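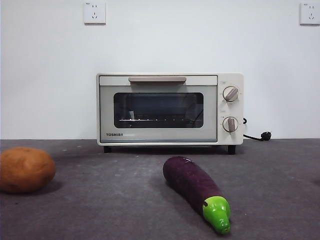 Asunto: Re: Normas de uso de la cocina y de los pequeños electrodomésticos en la residencia Garnard

De: Biljana Leka, Administración de Residencias
Para: lista de residentes y personal de Garnard y Clorstead

Estimados residentes:

En respuesta a las consultas recibidas tras la circular de febrero, y en particular a la que se reproduce más adelante, esta Administración considera oportuno precisar el alcance de las normas relativas a las cocinas compartidas.

El mensaje al que se da contestación decía lo siguiente:

> Buenas tardes:
> He leído la circular y me quedan dos dudas. La primera es si los hornos de sobremesa que ya estaban en las cocinas antes del cambio de normas pueden seguir utilizándose o si hay que retirarlos. La segunda se refiere al horario: en la segunda planta de Clorstead somos varios los que volvemos del trabajo pasadas las once y el cierre a las 22:30 nos impide cenar caliente.
> Agradecería también que se aclarase quién responde de los alimentos que se dejan sobre las mesas.
> Un saludo,
> Khosravi, Clorstead, habitación 41

En cuanto a la primera cuestión, los hornos de sobremesa, hervidores y tostadoras existentes podrán permanecer en las cocinas siempre que hayan superado la revisión eléctrica anual. La empresa Flurkach, adjudicataria del servicio, ha examinado hasta la fecha 237 aparatos entre los dos edificios, de los cuales 33 han sido dados de baja por deterioro del cable o de la clavija. Los titulares de estos últimos han recibido aviso individual y disponen de siete días para retirarlos.

Se recuerda que no está permitido el uso de regletas ni de adaptadores múltiples en las cocinas. Cada aparato deberá conectarse directamente a una toma de pared y desenchufarse una vez terminado su uso.

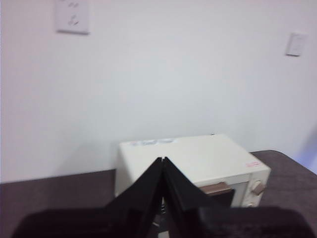 Quedan igualmente excluidas las habitaciones, donde solo se admiten cargadores, lámparas de mesa y equipos informáticos.

Respecto al horario, se ha acordado ampliar la apertura de la cocina de la segunda planta de Clorstead hasta las 00:30, con carácter provisional y hasta el final del trimestre. La medida no se extiende por el momento a Garnard, cuyas cocinas lindan con dormitorios. Las solicitudes en ese sentido deberán presentarse por escrito en la oficina de la planta baja.

Por último, los alimentos depositados en mesas y encimeras quedan bajo la exclusiva responsabilidad de sus propietarios. El servicio de limpieza retirará cada mañana, a partir de las 9:00, los productos que no estén guardados en armarios o frigoríficos y etiquetados con el número de habitación. No se atenderán reclamaciones por productos sin etiquetar.

Quienes deseen incorporar un aparato nuevo deberán solicitar previamente su revisión, indicando marca, modelo y potencia. El formulario está disponible en conserjería.

Atentamente,

Biljana Leka
Administración de Residencias
Garnard y Clorstead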